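Stetau Council Results - README

Hi! I put this dataset together because I got tired of squinting at scanned result sheets every time I wanted to check a ward total. It covers the last council election in Stetau, typed up by hand from the sheets posted outside the counting hall.

What's in it

There are 82 rows, one per polling station, with votes for each of the 4 party lists plus spoiled ballots and registered voters. Station names follow the spelling on the sheets, even where the Biswas ward sheets spell the same school two ways (I left both in - see the notes column).

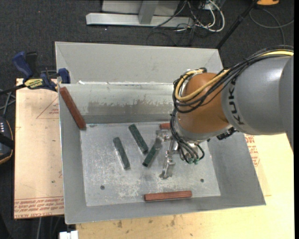 Known problems

Two sheets from Plistiretti ward have totals that don't match their own columns. I kept the columns and put the printed total in a separate field, so please don't sum them together! Turnout is blank wherever the voter roll was unreadable.

Updates

I fixed a batch of typos in March. If you spot another, send me the station code and the column name and I'll check it against my scans.

Using it

Do whatever you like with it, just mention Hustance, the name I publish these under. Next up is the mayoral runoff.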